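The Case for the Small Office Bin

Most offices buy waste bins the way they buy paper clips, by the box and without a specification. The bin under a desk is emptied more often than any other object in the building is handled, and its dimensions deserve the attention we give to chairs.

My position is that a small round bin with a loose liner beats the tall rectangular type in any carpeted room. Last February I went through the cleaning log for our floor at Tustia, which covers 21 desks and 442 liner changes. Small bins took longer per week in total, but they produced fewer split bags and fewer stains on the tiles. A tall bin invites people to wait, and a bag left for 4 days is heavy at the bottom and weak at the seam.

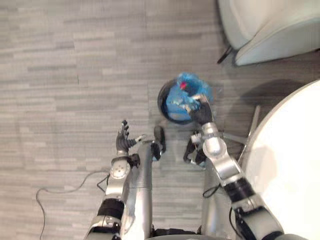 Small round bin with a blue liner, on carpet tile.

The liner is where most of the argument lies. Konrad Laskowska, who wrote our cleaning contract, wants bags cut to the exact size of the rim. I disagree. Surplus plastic over the edge looks untidy, but it gives a hand something to grip, and the bag can be closed before it is lifted. A fitted bag has to be pinched off the rim first, usually with the contents already shifting. I would allow a generous overhang and accept the bulge.

Color matters less. Blue shows up well against gray flooring, and a dark rim hides scuffs. Beyond that I have no preference.

The remaining objection is cost. Small bins use more liners, and on our floor the difference came to 3 extra rolls per quarter. One carpet tile replaced on a Thursday evening costs more than that - and the new tile never quite matches its neighbors.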